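Herkine Craft Boards > Paper & Ink > Drawing classes

Topic: pattern drawing class, is part 2 worth it??

mossbutton
Finished the beginner one in February and the shop is pushing part 2. Same teacher, Rasa Juška. 96 for two evenings, supplies NOT included. Anyone done it? I can do borders and basic fills fine, my shading is mud.

pellgrave
Did it last year. First evening is nearly all shading so yes, go. Second evening was toned paper and white pencil, which I have used exactly once.

inkwell_dot
Gonna disagree. Paid for it, got a handout and a lot of waiting while she went round the tables. You can learn shading from a library book and a soft pencil. Save the 96.

pellgrave
How many in your group tho? We were a small one and she sat with each of us for ages.

inkwell_dot
Full room. Maybe that's it. Still think it's pricey for what it is.

tarn_and_thread
Did both parts. Keep the beginner tiles, she has you rework one in the first hour and I'd thrown mine out – had to draw a new one in a rush and it showed.

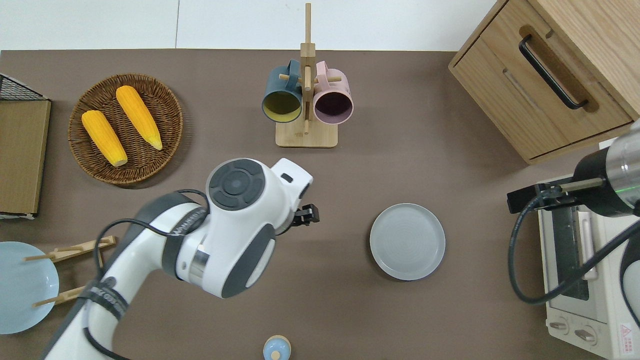
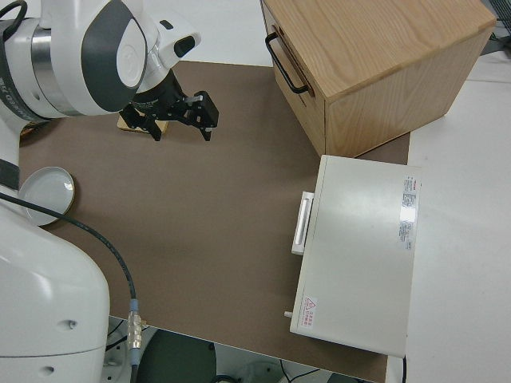 Paper matters more than pens imo. I bought the Kalniņš pad, 200 gsm, and it buckled a bit with the wash but the pencil sat on it beautifully. Skip the Ullis one, too slick, graphite just slides around. For homework she wants you to draw from something with a repeat in it, and the corn in the first photo is what I'd pick, all those bumpy kernels, you've got a fill pattern right there. Did a whole tile of just that, tiny circles packed tight and shaded on one side. Took me two evenings and my hand hurt.

mossbutton
oh I like that. What pencil? I have a 2B and a stump thing I never use

tarn_and_thread
2B is fine. Use the stump, but lightly. If it goes grey all over you've pressed too hard, ask me how I know

inkwell_dot
Stumps are how you GET mud. Layer with the pencil, leave the stump in the drawer.

pellgrave
She teaches both ways fwiw. I'm with dot on this one, my best tiles are pencil only.

tarn_and_thread
Agree to differ lol. Mine look flat without it.

quillhopper
Does anyone know if the Corkix pens are ok for this? Got the 333 set as a gift and the black one feathers on my sketchbook. Dont want to turn up with the wrong stuff

pellgrave
Feathered on mine too. Fine on the smoother tiles. Let it dry before you shade, the black drags.

mossbutton
Ok signing up I think. Shop says there's a spring group and its smaller. Will bring the old tiles and the 2B. Stump comes too, sorry dot

inkwell_dot
your funeral :) post the before and after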